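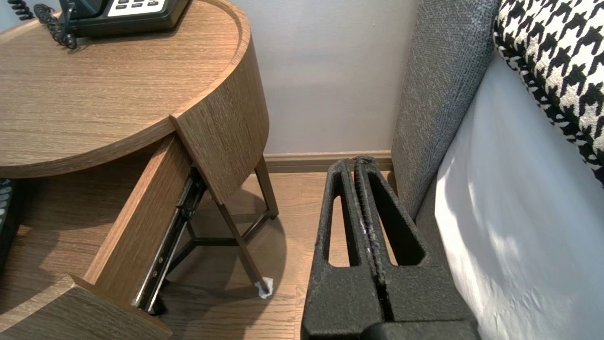
Anwara Ranasinghe
November 4, 2018

1/ ok arm notes, night shift edition. Drawer task has been throwing faults since lunch so I'm on gripper duty. Writing it down as I go or I'll forget which bolt I did

2/ symptom: pull starts fine, then the force reading climbs partway out and the controller gives up. Same fault code every time. Logs look like a tiny ski slope

3/ first guess was the drawer. Metal slide, so checked the little screws along the rail. All snug. Ran it by hand, feels fine. Not the drawer (sorry drawer)

4/ second guess, fingers. The black ones with the long oval cutouts. Closed them and went looking for a gap down the seam with a strip of printer paper. Paper slid through near the base. Aha

5/ finger mount screws had backed off. Left one a half turn, right one barely. No threadlocker on either, which is my fault, I changed them in April and was "coming back to it"

6/ what I did:
power off, wait for the brake click
fingers off
wipe the mount faces w/ alcohol, there was grit
blue threadlocker, small drop
screws in finger tight, CLOSE the gripper, then torque

7/ that order matters. Torque them open and they end up splayed and you get to do it all again. Ask me how I know

8/ while they were off I scrubbed the rough faces with a toothbrush. They load up with dust and lint and get slick. Dry brush only, Panganiban used solvent on the old set and they went gummy

9/ then re-zero. Home the jaw, close to contact, save that as zero. Estbridge had the old value hard coded in the launch file so it kept stomping mine. Took me an hour to find. Its out of there now

10/ wrist camera too. Mount had not moved, but I redid the hand-eye cal anyway bc the fingers sit a hair different. 24 poses. Tossed 2 blurry ones, kept the rest

11/ cable check, do not skip. Jog the wrist to both limits and watch the camera cable. Mine was rubbing at the elbow clip, added slack and a wrap of the fuzzy tape

12/ test run: 100 pulls, slow speed, bedroom set. No force faults. One miss on the approach, thats a planner thing and a problem for tomorrow me

13/ new rule on the sheet: paper strip test every 200 cycles, re-zero after ANY finger swap. Initial the box pls. Looking at you Bruvwood crew

14/ spare fingers are in the top bin, labled. The threadlocker is almost gone so somebody order more before the Skirkavano visit

15/ going home. Arm is parked, e-stop is in, key's on the hook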